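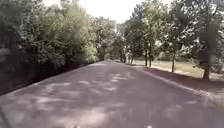 Avero, the Fludport footwear company, today introduced the Soltwood, a walking shoe for people who have no plans to run, hike, or better themselves. It comes in 11 sizes and one color, a brown the design team argued over until May. The shoe was made for smooth pavement with a tall hedge on one side and patches of shade and sun on the ground, where the hardest decision is when to turn around. It has no carbon plate. It will not sync with your phone.

Almost 40 local walkers wore early pairs for seven weeks. Their main complaint was the laces, which have been replaced. Their second complaint was the name, which has not. 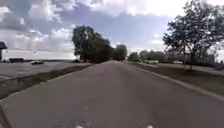
Pornthip Thepsuriya
Head of Communications, Avero

FLUDPORT, November 1, 2022. The first run is limited to 1,159 pairs, mostly by the size of our stockroom. They go on sale this morning at the Doucette Street store and by mail order. Returns are accepted on any pair that has been worn on a path, a sidewalk, or the way to the mailbox. Pairs worn in a marathon are yours to keep, along with our concern.

Press samples are available on request. Please include your shoe size.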